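Counting what is easy to count

20 Apr 2018

The district health office put out its yearly hospital report last week, and I read the whole thing so my neighbors wouldn't have to. It runs 158 pages. The part about infections caught on the ward takes up 2 of them.

The headline figure is 1,919 staff "reached" by the new hand washing program at Gelunby General. Reached how? I looked for a definition and couldn't find one. It could mean a full training day with someone watching you scrub. It could also mean your name was on an email list. The program is run by Zalteck, a contractor that also wrote the chapter saying the program went well, and I would like to hear from somebody who isn't being paid by the same check.

What I wanted was the infection rate, before and after. There is a chart, but it starts in January, the same month the program did, so there's no "before" to compare with. The line goes down a bit, then up a bit. The text under it calls this "encouraging."

I wrote to the office to ask for the older numbers. Amanuel Weldu in the records department answered within a day, politely, and told me the earlier data was gathered under a different method and can't be lined up with the new set. Maybe so. I'd still like to see it - I can read a footnote. He said he'd pass my request up to the Derese building, where the decisions get made. I have sent things to the Derese building before.

I'm not saying the place is dangerous. My aunt had her hip done at Gelunby and the nurses were wonderful, and the sinks on her floor had soap in them every time I went. But a visitor noticing soap is not a measure of anything, and neither is a head count of people reached.

The Hadirari clinic, which is much smaller, pins its infection numbers by the front door every month, good or bad. It's one sheet of paper. I've asked why the big hospital can't do the same and been told it's "under review."

If the older figures ever show up, I'll post them.

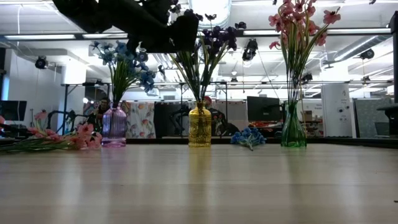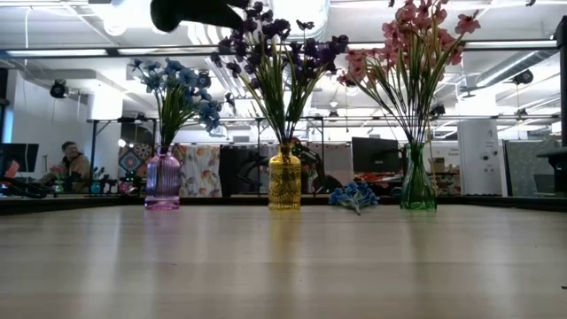 Artificial flowers in colored glass vases, both pictures.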